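Renting the Hall at Undden: Frequently Asked Questions

Filed under: Hall hire / Before you book

These are the questions we get most often by phone and at the front desk. If yours isn't covered, call or email and someone will get back to you, usually the same afternoon.

What spaces can I rent?

There are two: the main hall and the Dumano Room. The main hall holds 200 people standing or 84 seated at tables. The Dumano Room is on the second floor and works best for classes, meetings and small family meals. It has its own sink but no stove.

The elevator goes to both floors. It is slow, so allow extra time if you have a lot to bring up.

How far ahead do I need to book?

For a weekend in September or December, as early as you can. Other months are easier and we often have evenings open at short notice. We can hold a date for 5 days without payment. After that it goes back on the calendar and we don't send a reminder.

How do I pay the deposit?

By card or check. The deposit is separate from the rental fee and comes back the way it was paid. It normally takes around two weeks to show up on a card. Please don't leave cash in the mail slot.

Can I get in early to set up?

Your rental includes one hour before your start time. More time can be added at the half rate if no other group is in the hall. Caterers count as part of your group, so they can't come in before you do.

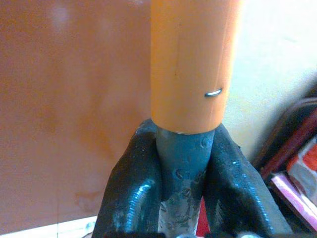

Meriem Ramadan wrote to us that one hour was fine for her tables but far too short for hanging anything, and that she wished she had paid for a second hour up front. We think she's right. If your plans include a backdrop, paper lanterns or a stage, book the extra time when you book the hall. Adding it on the day often isn't possible.

Can I put things on the walls?

Yes, on the picture rail and the two cork boards. Use string, hooks or pushpins there. No tape on painted surfaces - it takes the paint off and the repair comes out of your deposit. Candles are allowed on tables if they are inside glass.

Can I bring my own food?

Yes. You can cook for yourself, bring a potluck or hire any licensed caterer. We don't have a required list. Makum Catering and Abdel Hamid Bakery both know the building and the loading door, if you want somewhere to start.

The kitchen has a six-burner stove, a double oven and a large refrigerator. It does not have pots, knives or serving dishes. Dish towels are not provided either.

Is alcohol allowed?

Beer and wine are allowed at private events. If you plan to sell drinks or charge at the door, you need a permit and we need a copy of it before we hand over the key. The permit can take several weeks to come through, so don't leave it until last.

What about music?

Amplified music has to stop at 10 p.m. Acoustic music can go on until 11, with the windows on the parking lot side closed. The house sound system has 3 microphones and a cable for a phone or laptop. Drum kits are fine. Fog machines set off the alarm and are not allowed. 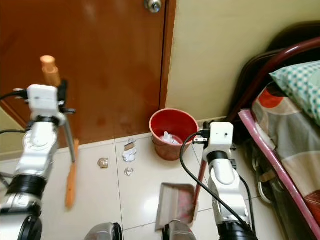 Cleanup is the renter's job and it has to be finished inside your rental time. Stack the chairs, wipe down the tables, empty the refrigerator and take the trash to the bins behind the building. Floors need to be swept but not mopped. An ordinary broom and a long-handled dustpan will handle most of it, and the long handle saves a lot of bending after a party with confetti. Spills on the wood should be wiped up right away with a barely damp cloth. If you would prefer not to clean, we can do it for a flat fee, arranged when you book.

What if I need to cancel?

More than 30 days out, you get everything back. Between 30 days and a week, you get the deposit back and half the fee. Inside a week, only the deposit. Moving to another date is free the first time.

Who do I talk to?

Torunn Sandberg handles bookings and payments. Lahcen Amrani is the contact for keys, heating and anything that goes wrong during your event. His number is on the card that comes with the key.

Related pages

Rental rates and hours
Kitchen rules
Parking and the loading door
Floor plan of the main hall
Weekly classes in the Dumano Room

Contact us | Copyright Undden Community Hall | Back to top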